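Folding the Big Puffy Things

Posted 2023-08-27 in Home, Wardrobe

I have a confession to make to everyone who has ever read my tidying posts: I love putting winter away. I love it more than getting it out again, and I do it far too late every year. It should have happened in spring, and here I am at the tail end of August with the windows open, finally dealing with the thickest, puffiest, most space-hungry things I look after. I've had a brilliant afternoon!

It started because Dorota rang to ask whether she could borrow the tall shelf in the wardrobe for her sewing boxes, and I said yes before I remembered what was on it. So down it all came, onto the bed, and once it's on the bed you really do have to do something about it before you can go to sleep.

The white jacket

Let me start with my favourite. I bought this coat in February, in the sale at Pietrzak, and I wore it to death for what was left of the cold. It has lovely wide diamond quilting on the body and a bit of a sheen to it, and it's that off-white that goes creamy or bright depending on how the light catches the folds. Completely impractical on the bus, and I would buy it again tomorrow.

The trouble with a coat like this is the sleeves. If you fold it like a shirt they spring straight back out and you end up chasing them round the mattress. What works for me is this: lay the whole jacket out on the bed, slightly on the diagonal so you have room to move, then bring one sleeve across the top of the body and smooth it down with the flat of your hand. Leave the other one for the moment. Then pick that second sleeve up by the cuff, give it a gentle pull so the long seam runs straight, and bring it over to join the first.
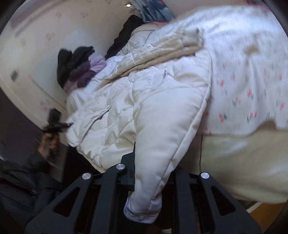

Getting the air out

Now for the fun part. Once both sleeves are in, fold the hem up towards the collar, only as far as the middle, and then lean on it. Properly lean, with your forearms! You'll hear it sigh. Wait a moment, fold again, lean again. I used to try to squash mine flat in one go and it simply puffed up behind me as I went along, which made my aunt Grażyna laugh so much she had to sit down.

A few things I've picked up over the years, mostly by doing them wrong:

Check the pockets. I found a glove, a train ticket and a lip balm I had given up on.

Do up the zip or the poppers on any coat before you start, or the front slides about.

Look at the cuffs and collar in daylight and clean them now. Old marks are so much harder to shift after months in a cupboard.

Make sure it's bone dry. If you've washed it, give it another day on the airer even when you're certain it's done.

I don't use vacuum bags for coats any more. I know plenty of people swear by them, and my brother-in-law Roman has his entire ski wardrobe shrunk down to the size of a loaf, but I found that my old navy one never quite got its bounce back. A cotton bag with a drawstring does me very well. It takes up more room and I've made my peace with that.

The quilted comforter

Right, the big one. If a coat is a wrestle then this is a whole tournament. It's cream, it's thick, it has that shallow puckered quilting all over, and it has no wish whatsoever to be small. I do it on the bed on top of the tulip sheet, the white one with the little red and green flowers, which I'm so fond of that I've started planning the rest of the room round it.

My method, if you can call it that, is to gather first and fold second. I take hold of it low down at the sides and push inwards so that it bunches up into a long soft ridge, and the air goes out of the top. It looks a terrible mess at this stage, all lumps and creases, and you may feel you're going backwards. Carry on! Once it's gathered you can roll it from the bottom, kneeling on it as you go, and it comes out as a fat bolster that will fit in an ordinary storage bag. 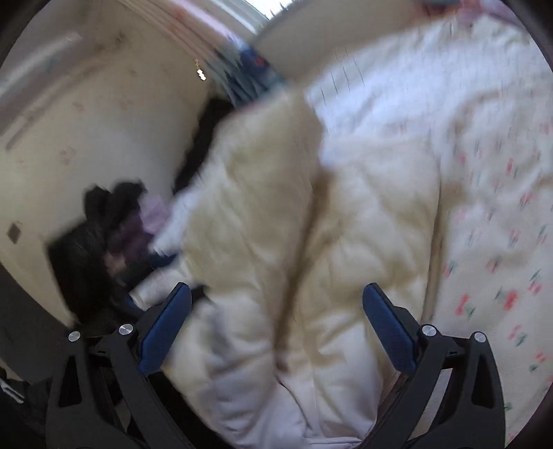 Where it all went

The comforter is now under the bed and the jacket is in its cotton bag at the top of the hall cupboard, with a sprig of dried lavender from Aniela's garden tucked in beside it. I've written the contents on a luggage label and tied it to the drawstring, since last autumn I opened 6 bags looking for one scarf.

Dorota's sewing boxes are coming over at the weekend. There are 2 of them, she says, though I've seen her sewing room and I have my doubts.

Next up is the boot rack, which I'm looking forward to rather less. If you have a good way of storing tall boots without them flopping over, please do leave it in the comments. Miłosz suggests rolled-up magazines and I'm going to try that first.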